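## Two arms on the cup station, anyone else doing this?

**gumtree_kez**

We've had the pair going at the Villanueva kitchen since November and I'm still chuffed with it. The job is dull as anything for a person: pull paper cups off the holder, set them out for the urns, do it again. I used to lose someone off the floor for the whole morning tea rush. Now that person is out talking to customers, and I get to fiddle with grippers (best part of my day!).

The left arm does the fine stuff, one finger inside the rim. The right one waits with its fingers open until it's wanted.

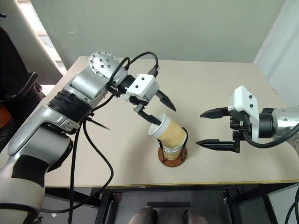
### Re: Two arms on the cup station

**Plivuver**

Love the wire holder on the round base. Ours is a plastic tube and the cups jam in it constantly. How does yours go with a ribbed cup nested around a plain one? We had to teach those as separate grabs.

I'd tidy those cables before someone catches a foot, though.

### Re: Two arms on the cup station

**dockside_marg**

Good on you, but who decided the freed-up person wanted to be out front? At Grevley they did the same with tray packing and two of the quiet ones hated it. They liked the bench. One went to part-time hours over it.

### Re: Two arms on the cup station

**gumtree_kez**

Fair call, Marg. We asked first, and Leonilde Brandão said no thanks to the counter, so she's learning to teach the arms instead. She's better at it than me. She did 20 runs on the nested cups yesterday and changed the approach angle on her own.

Cables noted, Plivuver. Clips are on order.

### Re: Two arms on the cup station

**Roltano**

Not sold. A kid on their first job can set out up to 400 cups in a shift and learn the place while they're at it. Where does that kid start now?

### Re: Two arms on the cup station

**dockside_marg**

That's my worry too. Is Leonilde getting paid more for the teaching, Kez?

### Re: Two arms on the cup station

**gumtree_kez**

Yep, she went up a grade. Roltano, we still put juniors on in the afternoons, and they all want a turn at the arms.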